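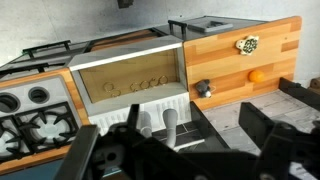

Kjell Eide came home to Flakska in December, after nine years on the boats. His brother-in-law Folke met him at the bus with the old car, and they drove without speaking until the bridge.

"She kept your room," Folke said then. "She did not move even one chair."

"And the stove?"

"The stove is the same also."

His mother was in the kitchen, cutting onions. She looked at his shoes first, then at his face. She had become smaller, or the kitchen had become bigger – he could not decide.

"You are late for dinner," she said.

"What time is dinner?"

"Four."

It was half past two. He hung his coat on the hook behind the door, where his father's coat used to be, and he waited for her to say something about it. She pushed the onions into the pot with the back of the knife. The window was white from steam, and outside Folke was trying to start the car again.

"I wrote to you from Drandotside," Kjell said. "Two letters."

"I have them."

"You did not answer."

"I am not good at letters." She wiped her hands slowly, finger after finger. Then she took a second knife from the drawer and put it on the table in front of him, with four carrots.

He sat down and began to peel.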